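Handheld gripper demonstration

Handheld gripper demonstration is a way of gathering examples for a robot learning system in which a person carries out a task with a gripper held in the hand. A camera fixed to the tool records each attempt, and the recordings are later used to train a control policy for a robot arm. It differs from teleoperation, where the person drives the robot itself from a distance.

Equipment

Most tools of this type have two fingers that open and close together through a set of linkages. The fingers usually end in replaceable pads, often textured for grip. The camera sits behind the fingers and uses a wide lens, so that the pads, the object and much of the room are recorded together. 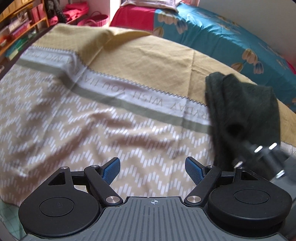
Cloth handling

Fabric is a common subject for home collections. A cloth has no fixed shape, and the same piece can lie flat, bunched or folded over another. Beds are often used as work surfaces, and pillows, sheets and nearby shelves are left in view. Policies trained only against plain backgrounds tend to do poorly in furnished rooms.

A single example, called an episode, normally covers one complete action, such as picking up a cloth and laying it down again. The Closlow collection, gathered in private bedrooms and living rooms, holds 2100 episodes, of which 1427 involve fabric. The smaller Cester set has 574 episodes recorded in 86 homes.

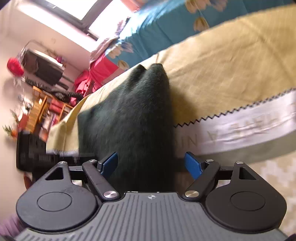

Soft, thick materials are treated as a separate group in both sets. The fingers can close on a fold without reaching the layer under it, and the pile may hide the pads from the camera. Labels therefore give the type of material and the number of layers intended for the grasp.

Processing

The path of the tool is worked out from the video, in most cases with help from a motion sensor. Finger opening is stored for every frame. Episodes with lost tracking are removed. The Nuviva format keeps failed grasps and marks them as such, while Closlow leaves them out.

See also

Imitation learning
Teleoperation
Cloth manipulation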